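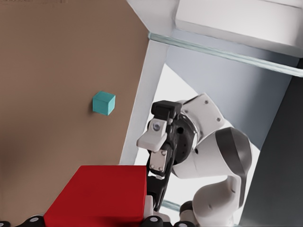 Bench automation, the way I'm using it on this page, means handing the small repetitive jobs at a workbench (picking, turning, placing, passing along) to robot arms that share the room with people. I've worked at Clindbridge for a good while, first on the packing benches and now in cell planning, so take this as an entry written by someone with opinions!

How it started

Our first cell went in at the Vorham building in May. Nathalie Cormier drew up the layout, and Thérèse Lapointe, who had packed by hand longer than any of us, got to tear it apart, and boy did she. Her main complaint was reach: the parts tray was fine for an arm and miserable for a person who had to refill it. They moved it 30 centimeters and the grumbling mostly stopped.

Simulation

Most of the work now begins in a simulated cell. We build the table and the arms on screen, put down plain blocks in place of real parts, and try the moves there before anybody books floor time. Plain blocks sound silly, but a block has flat sides and a simple grip, so if the arm misses it you know to look at the motion first. Gaétan Perron ran 1,913 trial picks for the Ralix line this way, and he'll happily tell you about every single one.

What changes for people

The packing itself shrinks. On the Ralix line one person used to handle some 300 trays a shift, and my wrists still remember it. These days that same person loads, checks, clears jams and decides what goes back for a second look. Aaliyah Campbell moved from packing to cell operator and loves it. Others miss the rhythm and the talking, and I get that, because a bench with four people around it was good company.

Pay was the sore spot. Operators stayed on the packing rate for months until Nadhirah Setiawan pushed through a separate grade, and training hours now count as paid time.

Words you'll hear

A "cell" is the table plus whatever arms work over it. A "handoff" is one arm giving a part to another, or to you. "Peixoto" is our name for the slow restart after a stop, after the old line where we first used it. Form 702 is the jam sheet, and yes, you still fill it out by hand.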